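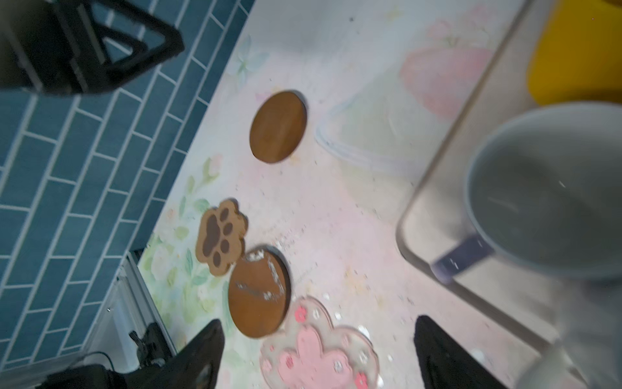
Informe de visita: jornada de puertas abiertas en Brekke
Asignatura: Automatización de procesos. Curso segundo.

1. Objeto
El informe recoge lo observado en la sede de Brekke en Tristevthorpe durante la jornada de abril. La demostración trataba del manejo de menaje de cocina con pinza de dos dedos.

2. Desarrollo
El grupo entró a las 10:00. El personal de Brekke presentó primero el entorno de control Zondus y después la tarea: coger tazas y posavasos de formas distintas sobre una mesa con mantel estampado. El agarre se decide con la imagen de una cámara situada junto a la pinza. Según la ficha entregada, el conjunto de ensayos suma 164 intentos, 82 por cada tipo de objeto, con una duración de hasta 18 segundos por intento.
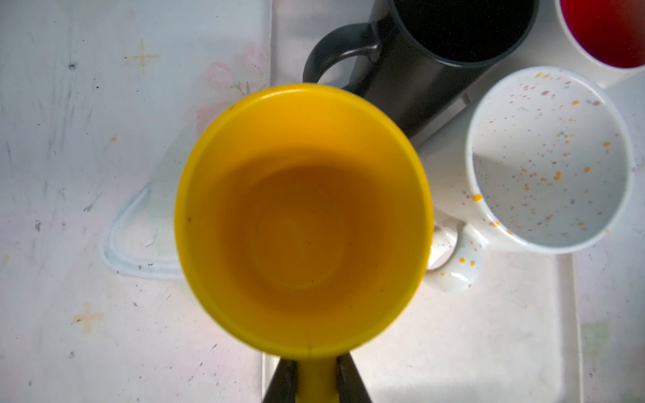 Figura 2. Agarre de la taza amarilla por el asa.

3. Observaciones
El asa ofrece una zona de contacto estrecha y exige orientar los dedos antes de cerrar. Los posavasos plantean otra dificultad: tienen poca altura y su contorno varía (redondo, de huella, de flor). Los objetos transparentes contrastan poco con el mantel.

4. Pendiente
Falta solicitar a Wastov, proveedor de la pinza, la curva de fuerza de cierre para completar el anexo 2.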